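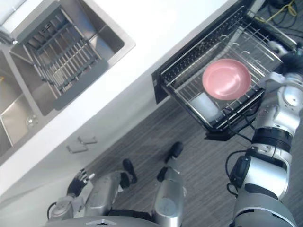 Kitchen task, head camera: the right gripper at the pulled-out dish rack drawer, close to the pink plate.

Progress report to the Odoi fund
Project: Teaching household tasks by remote control
Prepared by: Naa Owusu, Jikonwood
Date: Tue 1 September

Summary

The kitchen work is on schedule. We have recorded 2,198 demonstrations against a target of 4,000, all of them by remote control. The dish rack task is now the main focus. Spending is within the approved budget, apart from one transfer between lines described below.

Work this period

An operator wears a headset and sees what the robot's head camera sees. Each hand controller moves one arm. The operator carries out the task from start to finish, and the system saves the video together with the joint positions. Nana Gyamfi ran operator training and rewrote the start procedure, so every session now opens with the same check of both arms.

We recorded three tasks: opening the drawer, lifting a plate out of the rack, and placing a cup in it. The plate is the hardest of the three. Operators tend to come at it too steeply, and the fingers catch on the wire tines before they close on the rim. We now teach a lower, slower approach from the side. It adds time to each run, but fewer runs have to be thrown out.

Of the recorded demonstrations, 900 are of the plate task. These have been reviewed and labeled. Review of the drawer and cup recordings is still under way.

Problems

Delay on the video link was the main cause of lost time in the first weeks. Dorby replaced the network unit and the delay is now steady, though still longer than we would like. Operators also tire sooner than we planned for. Sessions are now limited to 30 minutes, with a change of operator after each one — this is why the training line has gone over and the equipment line is under.

The Nirkell training software does not yet accept recordings from both arms in one file. We split them by hand for now.

Next steps

We will finish the review, then train a first model on the plate task alone and test it on plates it has not seen. Results should be ready in October. We ask the fund to confirm the transfer from equipment to training before then.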